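Jun 12, 2021. Open day, Larkstead workshop

Writing this up while my feet recover. First open day we've done with both arms going at once, and I want it all down before I forget which bits annoyed me.

Unnur Lauritsen got here before me and had the power on and the homing done by the time I'd found somewhere to park. Doors at ten, and there was already a little queue in the yard (mostly families, plus a chap from Groleck who wanted to talk about cable wear and nothing else). We'd agreed on 5 runs of the handover demo, one an hour, with free poking about in between. We stuck to that until lunch and then it went a bit loose.

Run one was shaky. The left arm came in fine, the right arm was late, and we sat there with everybody staring while it thought about it. I talked a lot of rubbish about joint limits to fill the gap. Unnur spotted that I'd left the slow approach speed on from Thursday's testing, so that was me. Changed it back, wrote it on the whiteboard, please can whoever tests next do the same!

Runs two and three went nicely. The bit people like is the middle, where the two grippers come together over the same little piece of plastic. You'd think they'd want something big and fast, but the whole room goes quiet for that. One girl asked if the arms could feel each other. I said no, they each just know where they are, and she looked so let down that I've been thinking about it ever since. Could we do something with the motor current as a sort of poor man's touch? Giuliana reckons yes, with a lot of filtering. Parking that for later.
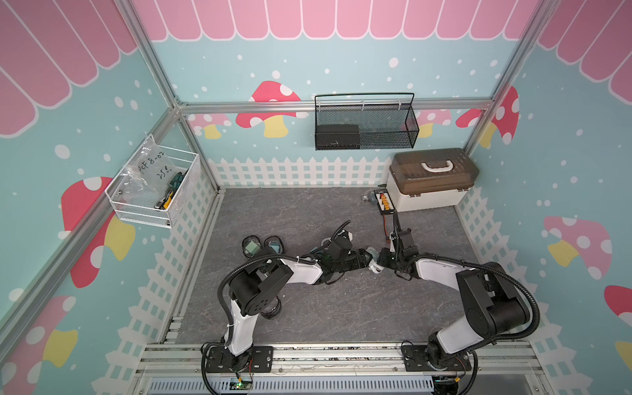

Giuliana Huamán did the afternoon talk, the one on why two arms are more than twice as much bother as one. She's much better at it than I am. She got people to pair up and put the lid on a pen using one hand each, eyes shut, and the noise was terrific. I want to steal that for the December event. She also had a go at explaining calibration with two rulers and a biscuit tin, which I didn't follow, but the back row seemed happy.

The mushrooms were a hit, by the way. I moaned about the mural when it went up (it's all pink awnings and picket fence in there, like a sweet shop) and I take it back. Small children walk straight up to it. I had one lad tell me the names of all the mushrooms, which he'd made up on the spot, and I'm sorry I didn't write them down.

Visitor count on the door clicker was 126, though Unnur thinks it was being clicked for fun for a while after lunch, so treat that with care.

Things to sort out:

Conduit on the right arm. It swings out a long way when the arm folds back and I don't love it. The Groleck chap suggested a second tie point nearer the shoulder. Worth a try, he clearly thinks about little else.

Loose bits on the mat. We leave stuff lying about in the enclosure and I was forever being asked what it was all for. Clear the floor before the next one, or have better answers.

Labels. Uvlow sent us those nice printed cards last year and they're in a drawer somewhere. Lozano has the template if we can't find them.

Stop button. Two people asked where it was and I had to lean right over to point at it. Wants a big sign at child height and another at grown-up height.

Run five never happened. We were chatting, it got to ten to five, and Giuliana was already stacking chairs. Logs from the other four are on the shared drive under today's folder. Run one has the long pause in it, so leave it out if you're working out cycle times.

Unnur has the keys until Tuesday.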